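Put the Walls Back

By Elba Salinas

Our office on Clerkgate took down its walls in February, and I have been in a worse mood ever since. The plan was to get people talking. What we got was 13 people in headphones, sending messages to someone two desks away.

I do billing for Heffernan. It is dull work and it needs quiet. When Diarmuid Moynihan takes a call about a late shipment, I take it too, whether I want to or not. Last week I keyed the same invoice twice and had to call the customer to say sorry.

The usual defense of open offices is cost. Fine. A desk in a big room is cheaper than a desk in a small one. But mistakes cost money as well, and so does hiring. Two good people left this spring, and both of them mentioned the noise.

I am not asking for a corner office with a door and a plant. A partition would do. A plain gray panel on a carpeted floor is about as boring as a building gets, and I would take one tomorrow. It stops the eye, and it stops some of the sound. People also lower their voices near a wall, the way they do in a library.

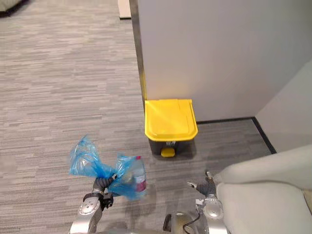 What I would do instead

Keep one open room for the people who like it. Prasanna Howlader in sales says he can't think in silence, and I believe him. Give everyone else a wall on at least one side. Then ask the staff again after 11 weeks, on paper, with no names — and do what they say.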